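Home | Our work | Grants | Reports | News | Contact

Felton Community Kitchen: progress report to the Usuga Fund, second period

Prepared by Nermin Işık, project lead
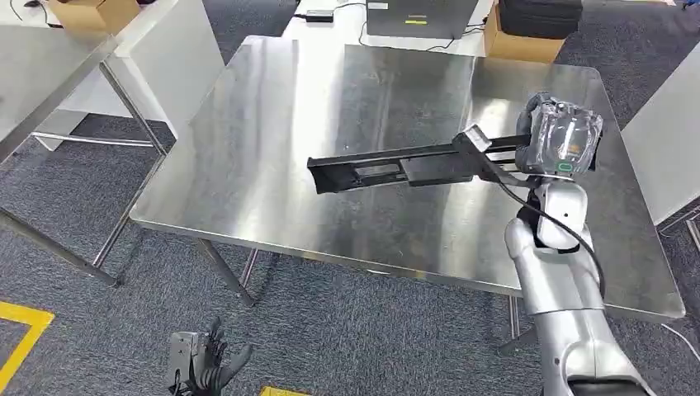 When we applied for this grant we said that a shared kitchen on the Monalwood estate would help small food businesses get started, cut the amount of surplus food going to waste and bring neighbours together. I wrote most of that application, and I am now less sure about the second claim than I was, and a good deal less sure about the third. The fund asked for a frank account, so this is mine.

Use of the kitchen

We have 20 registered users, which was the target. I would ask the fund not to read too much into it. Registering is free and takes a few minutes, and several people on the list have not booked a session since they signed up. The steady users are four small producers: two bakers, a woman who makes chutney and a couple who do lunches for the business park. They would probably have found somewhere to cook without us, though they say it would have cost them more.

Evening sessions are popular. Mornings are not, whatever our survey told us. People ticked the morning box because it was there to be ticked. From May we will open at 2 in the afternoon and see whether anyone complains.

Surplus food

Our records show 3,247 portions made from donated food. The figure is the sum of what session leaders wrote on the sheet, and a portion of soup on one sheet is plainly not the same as a portion on another. We also have no record of how much was eaten. Milagros Bedoya has drawn up a simpler sheet that asks for the weight of food coming in and the weight thrown away at the end. I expect it to give us a smaller and duller number, and I would sooner report that one.

The supermarket donations have been a mixed blessing. We are given a great deal of bread and very few vegetables, and the bread arrives late in the day. I do wonder who is being helped when we pay to get rid of a crate of rolls that the shop would otherwise have paid to get rid of itself.

Training

Amparo Benavides ran the food hygiene course twice. Everyone who sat the test passed, but it is an easy test. More useful, I think, were her visits during ordinary sessions, when she looked in the fridges and told people what she thought. We would like to move some of the course money to pay for more of these, if the fund agrees.

Booking system

We took on the Hera booking system on the advice of our consultants. It has not saved us time. It will not take a booking that runs past midnight, it sends reminders for sessions that have been cancelled, and Roxana Ríos still keeps a paper diary which everybody trusts more. The contract has a year left to run. I do not suggest renewing it.

Money

Spending is within budget overall. Energy is well over, and training and publicity are under, the latter mainly through our not having done much. I do not believe the energy line will come right by itself, and the forecast attached to our application was too hopeful.

What we would like from the fund

Permission to move the training money as described, and a short talk about the word "neighbours" in our third aim. The bakers know each other now. I have no evidence of anything wider than that, and I would prefer to drop the aim than to send round another survey.

Comments (3)

Maribel Betancur: I use the kitchen in the evenings and it has made a real difference to my costs, so please don't be too gloomy! Agree about the booking system.

Chutney fan: Is the weighing going to be done by us or by staff? The scales by the door are useless.

R. from Monalwood: Mornings suited me. I did book some.

Contact the office | © Felton Community Kitchen | Back to top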